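The Second Life of a Picnic Cloth

The kitchen at Skastolden has a tiled floor, one good window and a table that has never had a bare top for as long as the house has been let to summer groups. The cloth on it changes with whoever is in charge of the cupboard. Last year it was plain oilcloth in mustard yellow. This year it is pink and white gingham printed with cartoons, and it has been argued over more than anything else in the building.

It came from Wondine, a discount homeware shop near the bus station, where it was sold as a picnic cloth for children's parties. The price was 8 dollars. Nobody expected it to last past February. It has been wiped down after every meal and shaken out of the back door most evenings, and the print has hardly faded.

People who rent the house for a week tend to treat the table as a place to put things down. Keys go there, and mail, and whatever came in from the car. By late afternoon there is usually a heap of cups, cans and canisters in the middle, with half of them on their sides. The house rules, a typed sheet taped inside the pantry door, say only that the table should be clear by 6 p.m. so that supper can be laid.

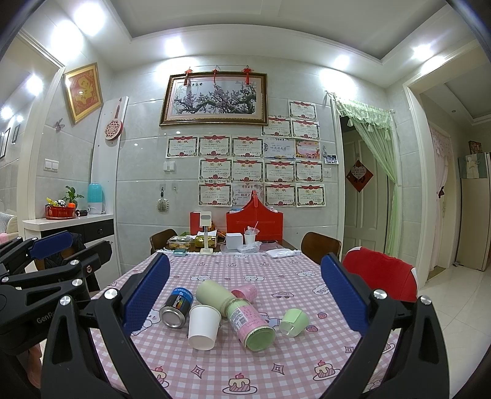 Clearing it is a small job that most people do badly. The usual method is to pick up whatever is nearest and carry it to the counter, then come back for the next thing. The heap moves across the room and stays a heap. A better way is to sort on the table first. Cups go to one side, paper ones apart from the ones that get washed. Anything with a lid and a label goes to the other side, standing up, so the label can be read. Cans and tubes that have nothing to do with eating, such as sunscreen or a cooling towel in its can, go to the end nearest the door and leave the kitchen altogether.

Round things are the main trouble. A cup on its side will roll if the cloth is pulled even slightly, and a tall canister will take two or three smaller ones with it. Stand the big pieces up first. The small ones are easier to reach after that.

A patterned cloth makes the work harder in one respect. On plain yellow, a pink cup stood out from across the room. On pink gingham with cake slices and strawberries all over it, a pink cup is easy to pass over, and so is anything small and pale. Several guests have complained about this in the visitors' book. One family from Fonseca wrote that they had gone through the whole house looking for a cup that was on the table the entire time. On the same page, in a different hand, someone had added that their children would eat breakfast only if they could sit next to the bear.

Crumbs show less on the print than they did on the oilcloth, which has its own drawbacks. The cloth needs wiping whether or not it looks dirty. Warm water with a little dish soap is enough, and the damp cloth should go with the check, from one long side to the other, with a dry towel after it. Standing water finds its way under the edges and leaves the tabletop tacky.

The cupboard also holds a spare, a heavy cotton cloth in dark blue made by Prikska. It is 65 inches wide and hangs well, but it has to be ironed, and the iron at Skastolden takes a long time to heat. It comes out for birthdays. The rest of the time it stays folded on the top shelf, under the box of candles and the good napkins.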